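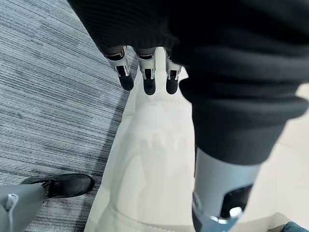 Left hand open over the white pad, knit sleeve on, wrist camera view.

The wrist camera is now running on the left arm, which leaves the sleeve as the main outstanding item. Notes from this round follow, mostly so that Declan Pearce and I stop re-testing the same settings.

The knit sleeve covers the cabling between forearm and hand. Ribbed fabric stretches well across the joint, but it creeps. After 40 open and close cycles the cuff had moved far enough to show up as a dark band along the top of the image. I have left some of that band in for now. The fingers stay in view and the tracking software, which we call Ekden, ignores anything above a fixed line. If the cuff drops below the line, Ekden reports a lost fingertip and stops the hand.

Three options for the cuff:

Elastic sewn inside the hem. Cheap, but it pinches the cable bundle.
A printed ring with a groove. Malsha Kodikara has drawn one and it adds 3 mm to the wrist.
Hook and loop tape. Works until the fluff gets into it.

I will print the ring first, in grey to match the casings.

The black fingertips are easy to pick out against white and poor against the darker strands in the carpet. All calibration is therefore done over the padded surface. The overhead lights throw a soft shadow of each finger onto it. At first Ekden took those shadows for a second set of tips. Raising the contrast threshold fixed it, at the cost of some range when the lights are dimmed.

Closing speed is still capped. A full close takes 500 ms and I see no reason to go faster until the current limit is sorted out. Farzad Ansari wants a logged run of 1,000 cycles before the hand picks up anything heavier than a sponge, and I agree with him.

Still to do: reprint the cable clip, centre the camera on the middle finger, and move the cuff line into the config file where it should have been from the start. The right hand gets the same parts once the left has finished its run. Bench time at Collcombe is booked for 29th May.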